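A day at the Nillano lake monster fair
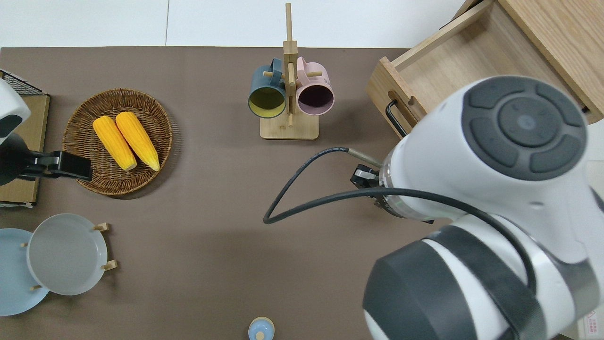
Two ears of corn in a round basket, next to the mug tree.

I have read about lake creatures and forest giants since I was a child, but until this fall I had never gone to a meeting of people who search for them. The fair in Nillano took place on Tuesday, October 11, 2022, in the old school beside the lake. The ticket cost 17 and included soup.

There were 22 tables. Many sold books and T-shirts, but I stayed longest with the Nosodura group, which keeps an archive of reports from the lake. They have 3,039 of them, the earliest written by hand in pencil. A visitor may open any folder and read. I read one from a fisherman who saw "a back like a wet horse" and then, for two pages, complained about the price of his new net.

After lunch Oana Surdu gave a talk on sound recordings. She played us a long, low call from the north shore and asked us to write down what we thought it was. I wrote "owl." It was a boat rope pulling on its ring. She has also one recording which she cannot explain, and I must say that I did not like to hear it in a dark room.

The walk to Nidia Point started late, and the path was muddy -- bring boots. Our guide, Mr. Suwannarat, showed us the flat rock where most of the reports come from. We saw two ducks and a very large log. One man photographed the log many times.

Parking is behind the school and it is free. The bus back to town leaves only once in the evening, so ask for the time when you arrive. The archive opens again for visitors in December, and I have already written to them for a place.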